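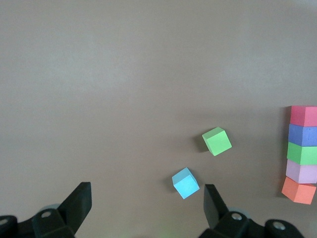
Section 8: Your first pick and place

By now your arm is clamped down, the Braltix software is open and you've had a biscuit, so let's move some cubes! Take your time over this one. It's the part of the club guide people come back to most, and it's well worth doing with a friend.

1. Press Home and wait for the arm to stop fully.

2. Put two cubes down on the table with a clear gap between them. They needn't be square to the arm; a cube sitting at an angle is good practice, and you'll meet plenty of them at the Irkden contest.

3. Open the gripper wide. The fingers should have room to pass either side of a cube without brushing it.

4. Using the small arrow keys, bring the gripper over the nearer cube and turn the wrist until the fingers line up with two opposite sides.

5. Lower slowly, close gently, and lift a little before you go sideways.

Note: if the cube twists as you close, open up, raise the arm and go back to step 4. Dwynwen Gwynne did this 11 times at her first session and went home perfectly cheerful.

Caution: a tall stack is easily knocked by the side of the gripper housing, which sticks out further than you'd think (we all watch the fingers and forget the rest). Plan your path away from it, and keep hands off the table while the arm is live.

6. When you can manage both cubes, save your moves under your own name and go on to Section 9, Stacking.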